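Gluten free sponge sinking in the middle, county bake-off entry
Baking > Competitions and Shows

crumbline64
Entering the gluten free class at the Grindis bake-off in April. Schedule says one undecorated sponge, 22 cm tin, judged on height, crumb and flavor. My test bakes rise well and then drop in the center once they are out. Flour is Sudenix all-purpose GF blend, xanthan already in it. Batter weight 673 g. Oven is electric, fan on. What should I change first?

ovenspring
Turn the fan off. It sets the crust before the middle has structure. Also check whether you are adding xanthan on top of what is in the blend.

crumbline64
No extra xanthan. Will try without fan.

Trirnis_baker
Disagree on the fan. I have used fan for years in this class with no sinking. A GF sponge that drops after baking is usually underbaked or has too much baking powder. How much are you using, and what is the internal temperature when you pull it?

crumbline64
Two and a half teaspoons. I test with a skewer, no thermometer.

Trirnis_baker
Cut to one and a half. A skewer is unreliable with rice starch. Get a probe.

ovenspring
The powder may be high, but the fan still matters in a small oven. Change one variable per bake or you will learn nothing.

Sibiya_loaf
Agree with one variable. Order I would use:

1. Same recipe, probe in the center, pull at 98 C.
2. Same again with the powder reduced. 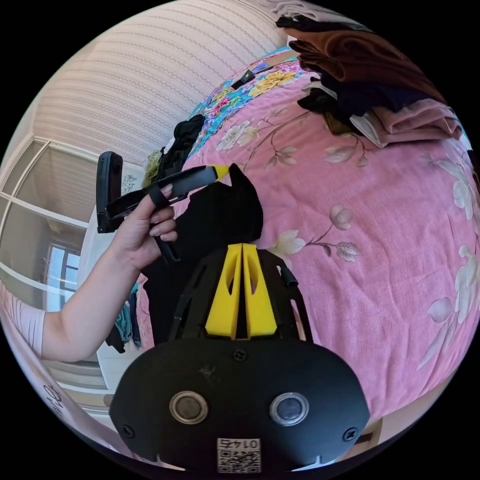
3. Same again, fan off, oven 15 degrees higher.
4. Rest the batter 20 minutes before it goes in the tin. Only if the crumb is still gritty.

Trirnis_baker
Step 4 is wrong for a whisked sponge. You lose the air.

Sibiya_loaf
It was not stated to be whisked. For creamed batter a rest is fine.

crumbline64
Creamed. 124 g butter. Did step 1 on Friday. The skewer came out clean with the probe at 91, so it was underbaked. Left it in until 98 and the dip was almost gone. Step 2 next.

ovenspring
Keep the fan test anyway. The hall may ask for a level top.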